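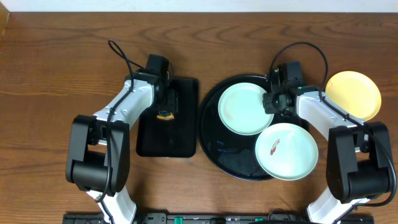
A reader's comment on the earlier page asked whether both arms have to be demonstrated at once, or whether the left can be recorded first and the right added afterward. Record them together. Two passes recorded separately drift apart in time, and the policy learns waits that serve no purpose.

Teleoperating a two-arm plate task

The steps assume the Riretti leader arms and the Grarkari recorder, version 4 or later.

1. Zero both follower arms before enabling torque. An offset at the elbow shows up as a much larger error at the gripper.

2. Set the recording rate to 50 Hz. Joint positions and camera images must share one clock.

3. Place the tray and the pad between the arms, where both grippers can reach them. Vary the plates between episodes: overlapping the tray rim, fully on the tray, or off to one side on the table.

4. Bring each gripper over its target and pause briefly before closing. Plates are thin at the rim – approach from above and close slowly.

5. Keep the idle arm still. Small hand movements on the unused leader are recorded like any others.

6. Check the cables at full reach. A loop that catches on the forearm will pull the wrist off its path.

7. End the episode with both arms back at the start pose, then save or discard it at once.

Discard any episode with a dropped plate unless you are collecting recoveries, which go in a separate folder. Episodes longer than 1000 steps should be trimmed at the start – most of the excess is operator hesitation.

Train a first policy on 50 episodes. If it misses the rim, add demonstrations at the positions where it fails.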